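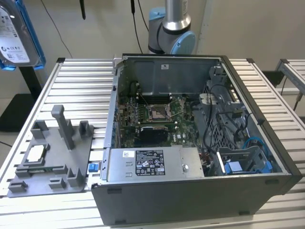

Gukham Ghost Story Corpus: Data Card

Summary

The Gukham Ghost Story Corpus contains 2987 short supernatural tales first printed in English-language periodicals between 1840 and 1914. Each tale is supplied as plain text with a matching record of its title, periodical, year of printing, signature and narrative form. The corpus is intended for the study of Victorian and Edwardian popular fiction, in particular the use of framed narration, letters and found documents in tales of haunting.

Release date: Fri 25 October

Contents

texts/ holds one file per tale, encoded in UTF-8.
records.csv holds one row per tale, with 14 columns.
periodicals.csv lists the source periodicals and the years consulted for each.
forms.txt defines the labels used in the narrative form column.
changes.txt records corrections made to earlier releases.

Selection

A tale was included if it was complete in a single issue and if a ghost, revenant, curse or haunted place was central to its plot. Tales in which the haunting is explained away at the close were kept, and are marked "explained" in the outcome column. Serialised novels, verse, stage pieces and reports of supposedly true events were left out. Where a tale was reprinted, the earliest printing the editors could locate was used as the source text, and later printings are noted in the record.

Christmas numbers are heavily represented. Users who wish to compare months or seasons should consult the issue column before drawing any sample.

Narrative form

Every tale carries one of six labels: first person, third person, letters, diary, framed oral tale, or mixed. A tale told by a guest at a fireside is labelled as a framed oral tale even when the frame takes up only a few lines. The Ota guidelines, reproduced in forms.txt, were followed throughout. Two readers labelled each tale separately, and differences were settled by a third.

Transcription

Page images were converted to text and then corrected by hand. Original spelling has been kept, including inconsistent spellings of proper names. Words broken across lines have been rejoined. Running heads, advertisements and captions have been removed. Illegible passages are shown by three asterisks in square brackets, and tales with more than 15 such passages were withdrawn.

Known limitations

Many tales are unsigned or signed only with initials. Attributions taken from the Huttunen index are given in a separate column and should be treated as provisional. Colonial periodicals are thinly covered, and Australian titles are present only from 1866 onward. Some tales contain language and attitudes that are offensive to present-day readers; these have not been altered.

Use and citation

All source texts are in the public domain. The records may be reused for research and teaching, provided the source is acknowledged as: Gukham Ghost Story Corpus, Gutbridge Library of Popular Fiction. Derived datasets should state which release was used.

Corrections

Errors of transcription or dating may be reported to the Gutbridge Library, quoting the tale number and the line concerned. Accepted corrections are entered in changes.txt and appear in the next release, due in March.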